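Flaltix - the celebrity gossip party game
Box of 492 cards, 2 to 10 players, ages 15 and up

I've been reading gossip mags since I was old enough to nick them from my aunty's bathroom, and Flaltix is what happened to all that wasted knowledge. It's a bluffing game. One player reads out a showbiz story, everyone else bets on whether it really ran in print or whether I made it up at my kitchen bench, and then there's usually some yelling.

The real ones come out of my own clippings, 3,908 of them at last count, going back to the days of perms and shoulder pads. I've changed every star to a job description (Soap Villain, Former Boy Band Member, Breakfast Host), so it's the story you're judging and you don't need to know who was married to whom. My mum plays it and she hasn't watched telly since the cricket changed channels.
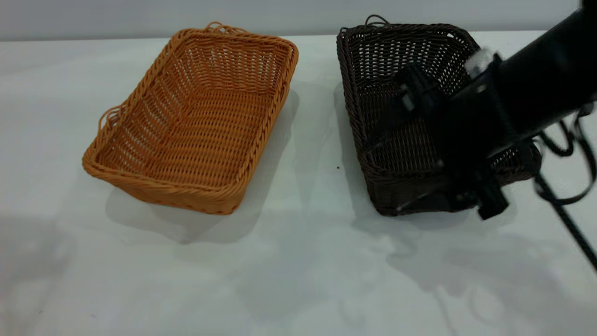

Scoring is easy. You start with ten press passes, bet as many as you like on each story, and double them if you pick it right. Run out and you become the Publicist, who can't win but is allowed to lie to everybody for the rest of the game. Plenty of people go broke on purpose because they'd sooner be the Publicist. I've tried to fix this in the rules twice now and I've given up.

A full game with six people runs just under an hour. With two it's a bit flat, I'll admit. Four is my favourite number.

What's in the box:
492 story cards
100 press passes
A sand timer (one minute)
Rule sheet, folded, both sides
A pad of scandal sheets for keeping score

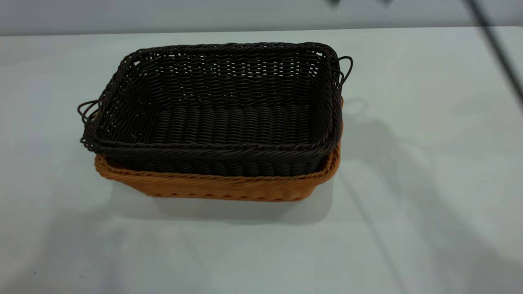 One review left in November said the Awards Night cards were so hard that the whole table got nine in a row wrong, and asked if there was any chance of an easier set for people who stopped following the goss years ago. Fair question! Pull out the cards with the purple corner before you play. Those are the nasty ones. What's left is much kinder, and you can slip the purple ones back in once everybody's warmed up.

The colours on the corners, for anyone who's lost their rule sheet: yellow is weddings and breakups, green is money, red is feuds, purple is awards nights.

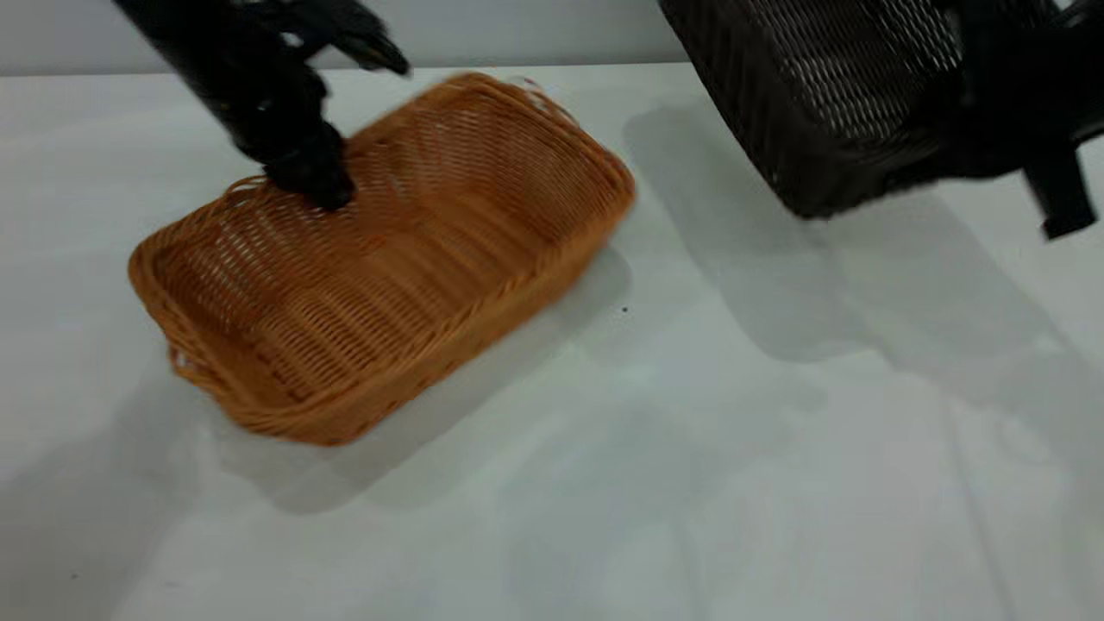
The green ones get the most laughs at my place. There's one with a Sitcom Dad and a half share in a racehorse that I've never seen anyone pick correctly, and I'm not going to say here which way it goes.

Printing is by Baltano, on the thicker stock. The first run was on thin card and you could read the answers through the back if you sat near a lamp - sorry again to everyone who got one of those. If yours says "Clultell Games" in silver on the lid it's the old run, and I'll swap the cards for the cost of postage. There are 2,196 boxes in the new run and once they're gone I'll be taking a breather before doing more.

Postage is flat rate anywhere in Australia. If you're near the Aitken shop you can pick up in person, any time after 10 am.
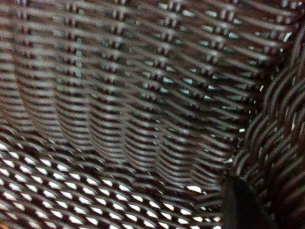
Lungile Sibiya

PS. I get a lot of emails asking if I'll take story suggestions. Yes please, but send me the magazine name and the page if you've got them. I can't use "my cousin met him at the airport", however good the cousin is. An expansion with reality TV stories is half written and it'll fit in the same box.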